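Where Do All the Cups Go? Storing and Stacking at the Brorkum Snack Counter
Project report by Mihret Tefera
Project partner: Kristine Tan

How it started

Kristine and I both work the snack counter at the Brorkum student hall, and if you have ever bought a lemonade there you know the cup situation is bad. Cups come in long plastic sleeves, somebody rips a sleeve open in a hurry, and by the end of the evening there are cups under the sink, cups behind the napkins and (once!) cups in the freezer. So when our class was told to pick a small everyday problem and work on it, we looked at each other and said "cups" at the same time.

Our question was simple. What is the best way to keep clear plastic cups stacked, clean and easy to grab when the line is long? We had 18 shifts to try things out, starting in January.
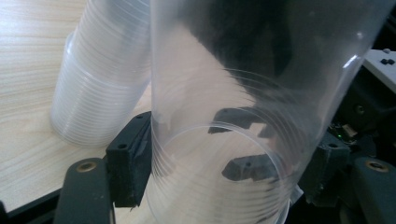 The cups themselves gave us our first surprise. I had always thought of a stack as one solid thing, like a pipe, but it's really a pile of rims with not much in between. Clear cups make this easy to see, because the rims show up as thin curved lines, very close together in places, and you can see the tabletop right through the plastic. It also means you can't easily tell where one cup ends and the next begins, so people grab two or three when they only want one. We kept a tally sheet by the register for this, and over the whole project we wrote down 629 grabs. In 48 of them the person came away with more than one cup and had to peel them apart – usually with a thumb inside the rim, which is gross if you are the one drinking from it.

What we tried

We tested 2 ways of storing the cups. The first was the lazy way, a tall stack standing upside down right on the counter. The second was a tube holder from a shop called Michailidis, the kind you mount on the wall and pull cups out of from below. Kristine was sure the tube would win and I was sure it wouldn't, so we had a small bet going (the loser had to mop).

The tall stack is quick to set up and everyone gets how it works. You can see right away when it's getting short, too. What I didn't like was the wobble. Our counter gets bumped all the time, and a high stack of light cups leans as soon as somebody sets down a tray too hard.
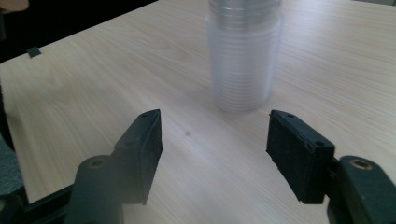

The tube fixed the wobble but it brought its own problems. Filling it takes patience, and if you push the cups in too tightly they stick and you end up yanking. We also tried it with a different brand, Rasik, and those had a slightly wider rim that didn't fit at all. So that was an afternoon wasted! We went back to our usual Stanatar cups and stayed with them for the rest of the project.

About halfway through we changed the rules a little. Instead of one big stack we split it into shorter ones and lined them up at the back of the counter, away from the trays. It looked messier, I'll admit, and Kristine complained that it ate up her napkin space. But the leaning stopped being a big deal and refilling got easier for whoever was on shift. 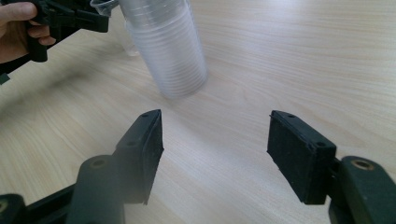 Bare counter space turned out to matter more than the holder did. When you move cups you want both sides of the stack free, so you can squeeze it from left and right and set it down again without knocking into the straws. A plain light wood tabletop with a wide open patch on it, and a tall stack of clear cups, is pretty much all you need for practicing this. We practiced a lot, and I got way better at putting a stack down straight. Kristine says she was always good at it.

What we would change

Our tally sheet had no column for who was working, so we can't say if new people grab more doubles than the rest of us. I'd also like to try cups with a textured side. And we should have measured the tube before buying it, since the screws it came with were too short for our wall and we had to borrow longer ones.

For now the counter is using the short stacks. The tube is in the closet if anybody wants it, and Kristine still owes me one round of mopping.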